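Nomeletti Dairy-Free Kitchen
Frequently Asked Questions
Last updated 10/16/22

How did Nomeletti get started?
It started with a birthday, as so many kitchen things do. Minoru Nishimura was cooking breakfast at a small hotel when his daughter found out she couldn't have milk, and he spent most of that winter trying to make her a custard tart she would want a second slice of. The first few were awful (he'll tell you so himself, and at length), but by spring the neighbors were asking for them, and a year later we had a lease.

Is everything you sell really dairy free?
Yes, every last thing, from the tarts to the frosting to the little caramels by the register. We don't bring milk, butter, cream or whey into the building at all, and we ask our staff to keep their own lunches dairy free too. They've been very good sports about it.
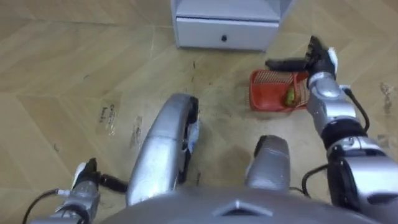

What about eggs, nuts and wheat?
We do use all three, I'm afraid. Our custards lean heavily on eggs, and we bake with almonds and cashews nearly every day, so if you have a nut allergy we'd rather you didn't take a chance on us. Each label lists everything in the recipe, and you're always welcome to call and talk it through before you order.

What do you use in place of butter?
A blend we make ourselves from coconut oil, sunflower oil and a pinch of salt. Minoru tried 11 versions before he settled on this one – and he still fiddles with it when the weather gets hot and the pastry starts to sulk.

How far ahead should I order a cake?
Four days is plenty for most of the year. In December please give us 10, and a bit more if you want the chestnut log, which takes us the better part of two days to put together. A 10-inch cake is $55, and we'll write whatever you like on top as long as it fits!
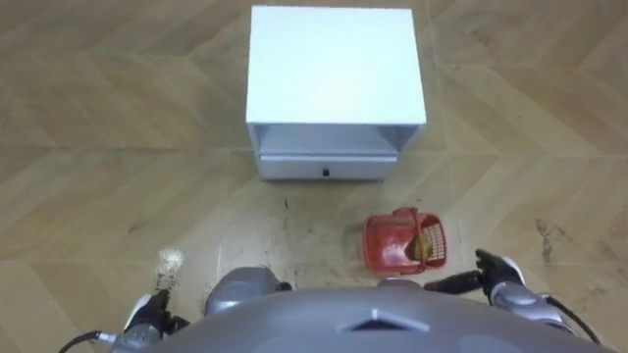 Can I freeze the tarts?
The fruit ones freeze beautifully, wrapped well, for up to a month. Let them thaw overnight in the refrigerator and then warm them gently in the oven. Custard tarts don't care for the freezer and go a little watery, so those are best eaten within two days.

Do you ship?
Cookies and caramels, yes, anywhere in the lower 48. Cakes and tarts are pickup only for now. We tried mailing a lemon tart to Minoru's sister once, and she very kindly ate it with a spoon.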